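Workshop Tips: Looking After a Two-Finger Gripper on a Bench Arm
Posted November 18, 2019
Filed under: Bench robots, Maintenance

These notes cover one cell: a single arm clamped at the edge of a table, a linkage-type gripper with two fingers, a wrist camera, and a basket of vegetables used as the standard load. The controller software is Jitari. The gripper linkage came as a Stirkov kit. Most of the tips carry over to any small arm that picks and places light objects, but torque values and intervals should come from the manual for the gripper you own.

Before you start

Put the arm in its park position and cut power at the supply. The software stop holds the motors energized on this arm, and an energized finger drive will close on a knuckle if the controller restarts. Wait until the joint lights are out. Support the forearm with one hand the first time you power down in a new pose, as the brakes let each joint settle slightly before they hold.

Tools: hex keys in the sizes for the link screws, a small brush, lint-free cloth, isopropyl alcohol, medium-strength threadlocker, a paint pen, a steel rule.

1. Check the link screws

The pivots loosen first. Every grasp loads the screws at the ends of the long links, and the load reverses each time the fingers open. On this gripper the screws backed out far enough to feel by hand after 900 cycles when they had been assembled dry. With threadlocker they have stayed put past 2000.

Remove one screw at a time. Clean the thread, apply a single small drop, refit, and tighten until the link has no side play but still swings under its own weight. If it has to be pushed, back off an eighth of a turn. When the compound has cured, draw a paint line across the screw head and onto the link. A broken line at the next inspection means the screw has moved.

The row of small holes along a link is easily mistaken for a set of adjustment positions. On the Stirkov kit they are not threaded and nothing should be fitted in them. Keep them clear of threadlocker and dust.

2. Check finger travel on something real

Close the fingers slowly on an empty gap and both should reach the centerline together. Then repeat with an object between them. Backlash that does not show in free travel will show under load as one finger arriving early and pushing the object sideways.

We use vegetables for this, real or play ones. They are irregular, they roll, and the sizes cover the range the gripper is meant to handle. A pepper lying on its side is a good test of even closing. A cucumber standing on end is a good test of approach, and it tips over if either finger touches it first.
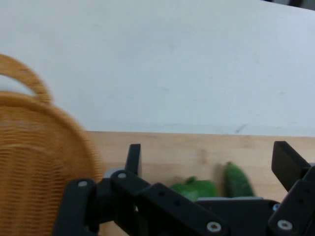 Run the check at low speed, with the wrist held at the height used in normal work. Record which finger makes contact first. If it is the same finger on three tries, the zero is off and should be reset in the Jitari calibration page. If it varies, suspect the pivots and go back to step 1.

Do not correct a finger offset by bending a finger or shimming the tip. It hides the fault at one opening width and makes it worse at the others.

3. Clean the finger pads

Wipe the inner face of each finger with alcohol on a cloth. Produce leaves a thin film that lowers friction, and the usual response is to raise the grip force until things bruise. Clean first, then look at the force setting. Let the alcohol flash off before running the arm.

Replace a pad when the edge has rounded over or when the surface stays shiny after cleaning. Change both pads together. Mixed pads grip unevenly and the object rotates as it is lifted.

4. Wrist camera

The wrist camera gets most of its trouble from its bracket. A bracket screw that is a quarter turn loose produces pictures that look acceptable and positions that are wrong by the width of a finger. Press lightly on the bracket from each side. There should be no click.

Blur in the wrist view while the arm is moving is normal at low light. Blur with the arm stopped means a dirty lens or a bracket still ringing. Add a short dwell before each capture and see if it clears. We use 2 tenths of a second, entered in the motion block ahead of the capture.

Part of the gripper will always be in view. Take a reference still with the fingers fully open in the park position and keep it with the maintenance log. Compare a new still with it at each inspection. If the screw heads have shifted in the picture, either the camera or the linkage has moved.

5. Cable loops

Cables fail at the point where they bend most often, usually just behind the wrist. Leave enough slack for the last joint to turn through its full range in both directions, then add a hand's width. Too little slack pulls on the connector. Too much lets the loop catch on the table edge or on whatever is being picked from.

Walk the arm through its extreme poses by hand guiding and watch the loops the whole time. Tie them to the arm at the forearm and again near the base, with hook-and-loop straps. Zip ties pulled tight will cut into the jacket. Any spare connector that hangs toward the floor should be capped or tied up out of the way of feet and casters.

Tronden sleeve in the narrow size fits over two cables and keeps them from sawing against each other. It adds stiffness, so recheck the wrist joint after fitting it.

6. The table and what is on it

Push down on each corner of the table with the arm parked. If the base moves at all, tighten the clamp before doing anything else on this list. A clamp on a thin tabletop creeps, and it is worth checking weekly for the first month.

Cutting boards and trays slide. When a board is placed at an angle, or overhangs the front edge, the arm does not know it, and any taught height on the board is only good while the board stays where it was taught. Mark two corners with tape on the tabletop, or put a piece of shelf liner underneath. Write the thickness of the board in the log. Swapping in another board that looks the same is a common cause of fingers driven into wood.

Foam along the back and side edges keeps round items from rolling off the table. Keep it out of the swept path of the elbow.

7. Picking from a basket

A basket is harder on a gripper than an open surface. The rim and handles are rigid enough to stop a finger and soft enough that the collision limit may not trip. Reset the approach each time the basket is replaced or turned.

Set the hover height above the rim and the handles, not above the contents. Come down vertically for the last part of the move, with the fingers opened only as wide as the object needs. Items close to the rim should be approached with the finger line running along the rim, so that neither finger has to fit between the object and the weave.

Small brown items in a tan basket are the worst case for the camera. Raise the light or lay a plain cloth in the bottom before changing any detection settings.
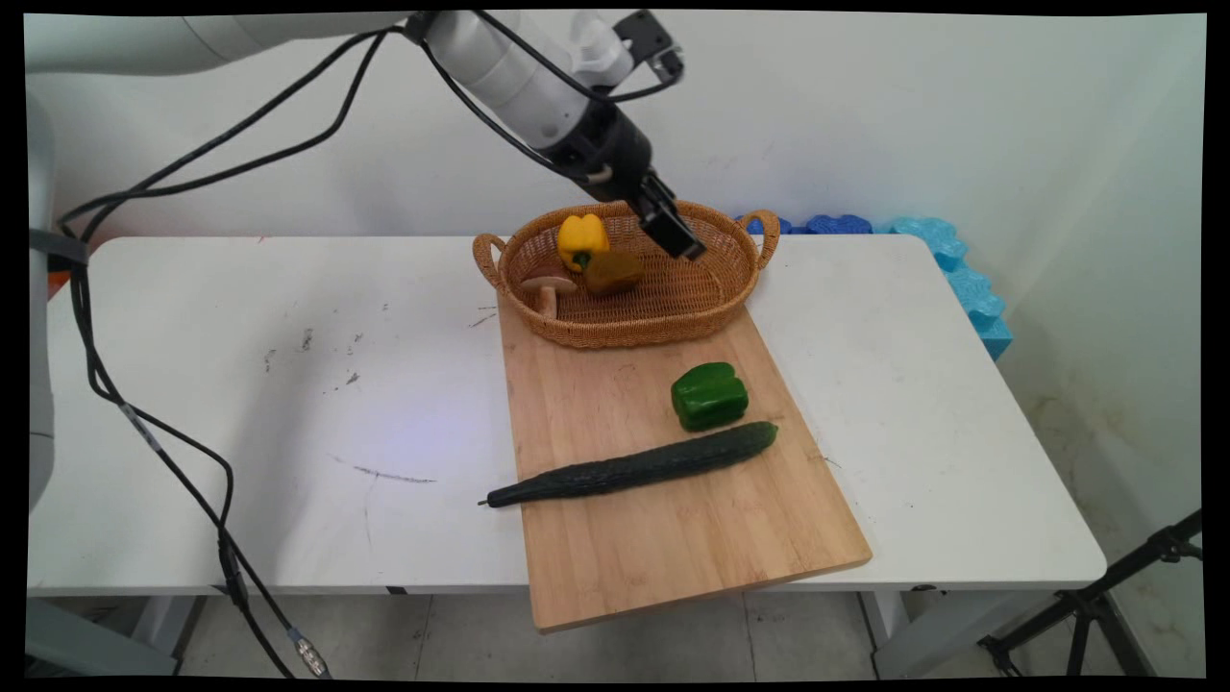 8. Inspection intervals

Daily: wipe pads, look at paint lines, look at cable loops.
Weekly: base clamp, camera bracket, reference still.
Every 900 cycles: full check of link screws, finger travel with an object.
Every 2000 cycles: remove and clean all pivots, renew threadlocker, inspect cable jackets along their full length.

The cycle count is on the Jitari status page. It resets after a firmware update, so copy it to the log before updating. We lost the count in June that way and had to start the screw interval over.

9. Fault table

Object turns as it is lifted: mixed or worn pads, or grasp too far from the middle.
Object pushed sideways before closing: finger zero off, step 2.
Clicking at the wrist: camera bracket, then connector strain.
Fingers stop short of closed: dirt in a pivot, or threadlocker run into the link face. Strip and clean.
Pick height correct in the morning and low later: board moved, or base clamp creeping.
Camera drops out in one pose only: cable too short at that pose.

Spares to keep on the shelf

One set of link screws, 3 pairs of finger pads, one camera cable, one base clamp pad. The Brannigan pads are sold in single pairs and need trimming to length with a sharp blade. Trim them before peeling the backing.

Related: Choosing a clamp for thin tabletops | Labeling cables that move | Keeping a maintenance log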